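Dark floor in a small room, yes or no?
Home & DIY > Decorating > Floors

plumduff
I'm redoing the back bedroom and keep going round in circles on the floor. The room faces north and gets no direct sun after breakfast. Walls are staying pale, a sort of grey with some blue in it, because I've already painted them and I'm not doing it again. I want a very dark blue floor. My sister says it will feel like a cellar. Boards are old pine, sanded, a few gaps. Has anyone lived with a dark floor in a room that doesn't get much light?

kettle_on
Had one for 4 years in our last house. It looked good for the first hour after sweeping. Every crumb and hair shows, and if you have a pale dog, forget it. I'd go mid grey.

ostler77
Disagree with that. I've got near-black boards in a north-facing hall and the dust is no worse than it was on bare pine, you just see it sooner. Sweep more often. The bigger question is the paint. What were you going to use?

plumduff
No dog. Paint would be the Jumetti floor one, satin. There's a Ravn one at the trade counter in Clastmont that is cheaper but I've not found anyone who has used it.

ostler77
Used Ravn on a shed floor. It went on fine but it stayed soft for ages and a chair leg took a piece out of it. That was a shed in November with no heating so maybe not fair on the paint.

Marrowfat
I'd leave the boards as wood. You've gone to the trouble of sanding them. Paint over pine always ends up scuffed along the line where people walk, and then you have to do the whole lot again because the patch never matches.

kettle_on
Agree with Marrowfat. Oil them and be done.

plumduff
They aren't nice boards. Someone has replaced six of them with a different wood and there's a black stain under where the bed was. Oil would make all that show more. I did a test patch.

Marrowfat
Fair enough. In that case paint, but do the knots first or they'll come through yellow. On navy you might get away with it.

tidewrack
You won't get away with it. On dark paint they show as shiny rings. Two coats of knotting, let it dry properly, then undercoat. Use a dark grey undercoat and you'll save yourself a coat of the expensive stuff.

plumduff
That's useful, thank you. What about the gaps? Widest is the thickness of a pound coin.

tidewrack
Slivers of pine glued in and planed off. Don't use filler, it falls out by the second winter. I did a whole room with slivers and it took me three evenings.

ostler77
Filler has been all right for me in the narrow ones. Wouldn't use it at that width though.

plumduff
OK. Same sort of walls, dark navy floor, nothing fancy. The floor goes darker towards the back, which I quite like.
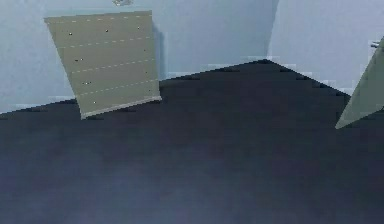 So at the moment I'm leaning towards going ahead with it. What I can't decide is the skirting. White is what's there now, and I think a hard white line between the two might be too much. I could take the wall colour down over it.

kettle_on
Take the wall colour down over it. White skirting with a dark floor looks like a ship.

Marrowfat
I'd keep it white. You'll be kicking it and hoovering against it, and white gloss is easy to touch up. Wall paint on skirting won't last.

ostler77
You can get most colours mixed in eggshell now. That sorts both.

Niltano_fan
Has anyone priced this up? I did a room of 11 square metres with the Niltano floor paint and it came to 297 quid with undercoat, knotting, brushes and a sander for the weekend. You can get a decent carpet for that.

plumduff
Sander's already paid for and gone back. I don't want carpet, I'm allergic to whatever lives in it.

Niltano_fan
Then ignore me. I'd still put a rug by the bed. Painted boards are cold at six in the morning.

tidewrack
Wait before you put a rug down. The tin says 20 hours between coats but the last one needs a good fortnight or the backing will stick to it.

plumduff
Noted. I'll order the knotting and start on the gaps, and get the skirting eggshell mixed while I'm at it. Hoping to have the bed back in by the end of September.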